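How to Sort Loose Papers Into Plastic Folders (Without Buying a System)

I don't trust paper systems. I have bought at least two of them, one from Tromstead and one from Altby, and both came with tabs, inserts and a booklet on how to think about my mail. Both ended up holding take-out menus. What follows is smaller than that. It uses clear colored folders, a table and a marker.

What you need

A stack of translucent plastic folders in a few colors. The cheap ones are fine. I've tried heavier ones from Esteves at twice the price and they cracked along the spine just the same.
White paper labels.
A table you can get to from more than one side.
A recycling bag.

Step 1. Clear the middle of the table

Put one folder down flat and leave it there. Every sheet you pick up either goes into that folder or into the bag. If you lay out six folders to begin with, you'll spend the evening deciding between them. I know people swear by the six-pile method. I've watched them do it, and the piles were still there at the weekend.
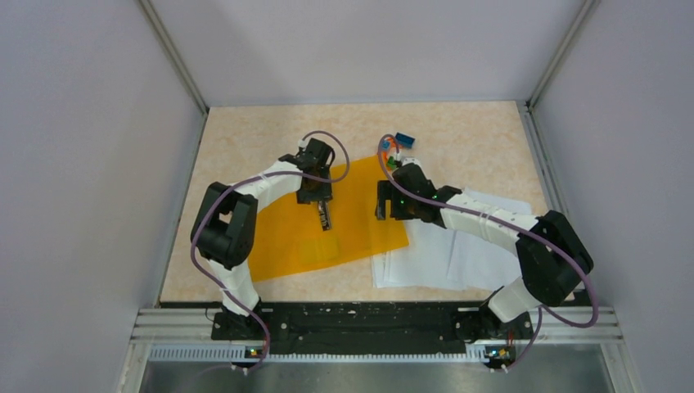
Do I need a different color for every category?
Two or three colors are plenty. Past that you have to remember what each one stands for, and most people don't. I use orange for anything with a deadline and yellow for anything I only have to keep.

Step 2. Go through the deadline papers first

Bills, forms, renewals, the letter from the dentist. Read the top third of each page and stop there. If it has a date on it that hasn't passed, it goes in orange. If the date has passed and nothing terrible happened, look again at whether you need it at all.

When I did my own hall drawer I had 78 sheets and kept 70 of them, so don't expect the miracle reductions you read about. The drawer looked better mostly for having the papers face the same way.

Step 3. Fill the keep folder, but not too full

Plastic folders lie to you about capacity. They'll take a thick wad, close over it, and then spill everything the first time you pick them up by the wrong edge. Hold yours upright and squeeze it lightly near the bottom. If the sheets slide, take a few out and start a second folder.

The other reason to check it upright is that you'll be storing it that way. A folder that behaves on the table can still slump on a shelf. Put something flat and stiff behind it if yours does. Bookends work too, though the light ones creep.

Step 4. Label the spine

Put the label on the spine, low down, where your hand won't rub it every time you pull the folder out. Some folders come with small print on the spine already. Don't cover it if you might want to buy the same kind again.

Write what's inside in plain words. "Car" is good. "Vehicle and transport documentation" is what the booklet told me to write, and it didn't fit.

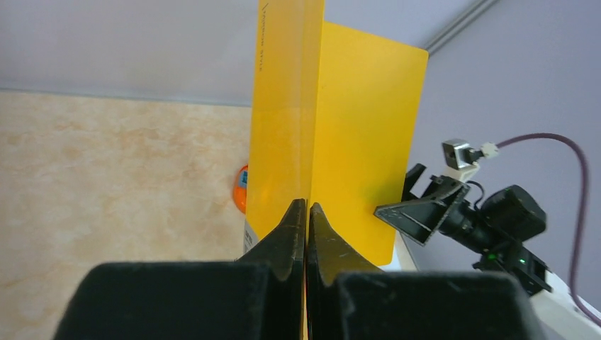
By Hamidreza Kordestani
Home and Paper | Updated Fri 2 August

Step 5. Put them where you drop your mail

This is the step I'd argue over if you told me you were skipping it. A tidy folder in a closet gets used once. Mine stand on the shelf by the front door, orange in front, and they get opened.

Nuno Vieira wrote in to say he scans everything instead and has 2,297 files to show for it. I asked him to find his boiler warranty. He's still looking, so I'll stay with plastic.

Cleaning and replacing

Wipe folders with a damp cloth and let them dry open. Skip the Cakance spray if you have it in the cupboard, as it left mine streaky. When a spine splits, throw the folder out and move the label over. Tape holds for a week or so and then collects lint.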